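Gripper trials: your questions

Why start in simulation?
Because I break fewer bowls that way! I try every gripper on the kitchen counter setup first, 200 grasps each, before Hendrik lets me near the real arm. 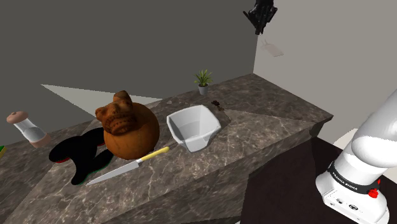

Kitchen counter setup in the simulator, knife and white bowl within the arm's workspace.

Which object gives you the most trouble?
The knife, easily. Thin blade, flat on the counter, and wide fingers just skate over it (I've tried three sets so far).

Can I send you my own fingers to test?
Please do! Mail the CAD file to Tracey at Bristby.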